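Box Score: Notes on the Zone Press

Bralport's switch to a 2-2-1 zone press has drawn more questions than any other item this season, so this week's column covers the mechanics of it and leaves the standings for next time.

The alignment puts two guards near the foul line extended, two forwards at half court, and the center back at the rim. The guards do not try to steal the inbounds pass. Their first job is to keep the ball out of the middle and push it up one sideline. The trap comes only after the dribbler crosses into the area just short of half court, where the sideline and the ten-second count both work for the defense. The near forward steps up to close the trap, the far forward rotates to the middle, and the weak-side guard drops to cover the pass back.

Against Zondberg the rotation was late on most of the early possessions. The far forward was reading the ball instead of the passer's shoulders and arrived a step behind the pass to the middle. From there Zondberg had numbers, with the center alone against two cutters. The staff changed one thing at halftime: the far forward now starts a full stride closer to the center circle. The corner pass is left open as a result, but it is a long pass and gives the back line time to recover.

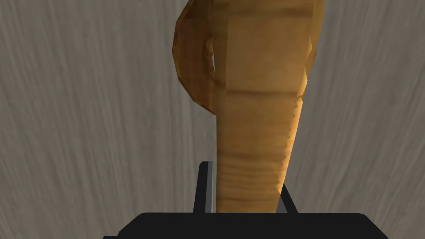
Cobra figure with flared hood, computer rendering.

Wallin handled the same press better, mostly by placing a tall forward in the middle and using him only as a passer. He caught the ball, turned, and moved it to the opposite wing without dribbling. A press of this type is weakest against the second pass, and a team that can make it cleanly will get open shots from the wing. Bralport went back to a half-court man-to-man for the final period and held its lead there.

Conditioning is the other issue. The front guards cover more floor in this system than in any other the team runs, and the rotation currently uses only three players at those two spots. Foul trouble for any of them would end the press for the night. Expect a fourth guard to get minutes before the conference schedule opens.

Oller is next. They bring the ball up with a single guard and rarely send anyone back to help, so the trap should come earlier and more often than it did against Wallin. The matchup to watch is on the glass — a press pulls both forwards away from the basket, and Oller sends four players to the boards on every miss.

Section 208 remains the student section for all home games. Entry is first come, first served, and the limit is 200. Students should use the north doors and have their cards out before they reach the scanner.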